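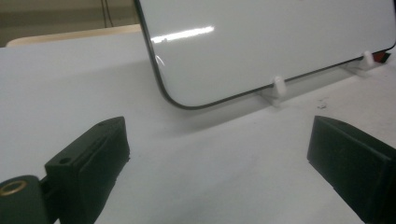 Budgeting for hand-held grippers

1. List the tasks first. Boards on stands, flat parts and small objects each need their own finger reach.

2. Price per station, not per tool. At Akarcombe we budget 2 grippers per station – one in use, one spare.

3. Add wear parts on a separate line. The Ulberg bench order came to 39 fingers and 261 threaded inserts.

4. Check the table. A matte top shows fewer reflections than a glossy one.

5. Allow 31 working days for delivery, then book setup time.

Send the finished sheet to Kaan Tekin before the August order closes.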